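Enumon Two-Arm Table Assistant
Set-up and Daily Use Guide for Kitchen Staff, Calport site
Section 4: Working beside the unit when clearing the counter

Revised 2026-01-31

4.1 Who should read this section

This section is for all persons who work in the staff kitchen at Calport, on the early or the late shift. You do not need technical knowledge. If you are responsible for the maintenance of the arms, please read also Section 7, which explains the joints, the cables and the change of gripper fingers.

Before the unit came, one person on each shift cleared the counter and brought the dishes to the washing area. This person now has another duty. He or she is the attendant: prepares the counter, starts the unit, stays near it and decides what to do when it stops. The attendant remains a member of the kitchen team and keeps the same hours and the same breaks. Please do not understand this duty as a free moment in which other work can be given.

4.2 Before you start

1. Put on closed shoes. Loose sleeves must be rolled up and long hair must be tied.

2. Look at the floor around the unit. Water and food must be wiped away before the arms are switched on.

3. Remove sharp knives and all glass from the counter. Cups, mugs, bowls, plates, spoons and forks may stay.

4. Check that the cable on each arm hangs free and is not caught under a dish.

5. Keep the stop button in reach of your hand — not on the shelf, and not in a pocket.

6. Tell your colleagues aloud that the unit will start. Wait for an answer from every person in the kitchen.

Note: The unit can move a stack of at most 4 plates. If the stack is higher, divide it by hand before you start.

Caution: Do not switch on the unit to "try it quickly" while another person is cleaning the counter.

4.3 Starting the clearing task

1. Turn the key on the Skerkik control box to position 1. The arms will rise slowly to the waiting position.

2. Wait 20 seconds. During this time the unit tests its joints and you must not touch it.

3. On the screen, choose "Counter", then "Clear dishes".

4. Press the green button and step back behind the line on the floor.

5. Watch the first grip from start to finish. After the first grip you may do light work in the same room, but you must still be able to see the arms.

Plates lie flat and are taken at the rim. When two plates are stacked, the grippers may take both together, and this is permitted. Packaged food at the back should be left in its place, and the programme treats it as not for clearing.
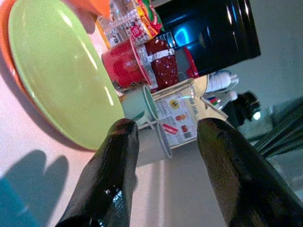
Gripper fingers and dishes, close view 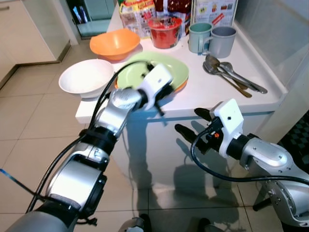
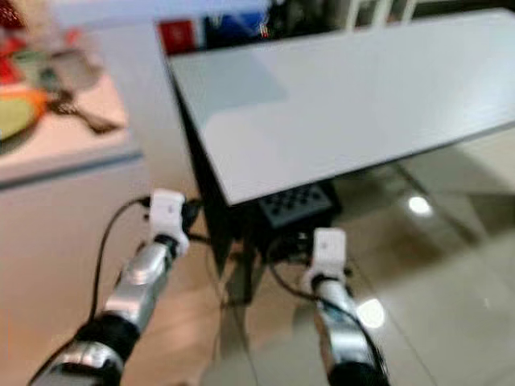
Before this guide was printed we gave it to the late shift, and one attendant wrote back that the work is lighter for the back but heavier for the head, because you must watch all the time and you are still the one who is asked when a plate is broken. The same attendant requested that the watching duty should change hands in the middle of the shift. We have accepted this, and the rule is now written in 4.5.

4.4 When the unit stops by itself

The unit stops when it feels too much resistance, or when it does not recognise an object. A stop is normal and you will not be blamed for it.

1. Do not pull the dish out of the gripper. Press "Hold" first and wait until the screen turns yellow.

2. Put one hand under the dish. Press "Open" with the other hand.

3. Place the dish on the trolley yourself.

4. Look for the cause. Often a cup has fallen on its side, or cutlery lies under the edge of a plate.

5. Press "Continue" when your hands and the trolley are away from the arms.

If the unit stops again at the same object, finish this part of the counter by hand. You do not need permission for that. Write one line in the kitchen book: the time, the object, and what you did.

Caution: With the power cut off, an arm can sink under its own weight. Never stand or kneel below a raised arm.

4.5 Changing the attendant

1. The attendant changes in the middle of every shift. The new attendant comes to the unit before the old one leaves it.

2. Press "Hold" during the change. The two persons speak together about stops, broken dishes and anything unusual.

3. The new attendant takes the stop button in the hand and presses "Continue".

4. Nobody may be attendant for a whole shift, also not when the person offers it.

If there are too few people for a change, leave the unit switched off and clear the counter in the old way. The shift leader was informed of this rule — please show this page if there is a discussion.

4.6 Records and what they are used for

The control box counts its gripping movements. When the counter shows 4,000, the screen asks for service and you should call Prata, who come to the site to inspect the fingers. You may continue to use the unit until they arrive, if the fingers close evenly.

The kitchen book and the counter are used for service and for better programmes. They are not used to compare one worker with another. If somebody asks you for these records for a different purpose, send this person to the site office.

The rules of this section will be looked at again in March. Remarks can be written on the last page of the kitchen book, in any language, with or without your name.

Continue with Section 5: Cleaning the grippers at the end of the shift.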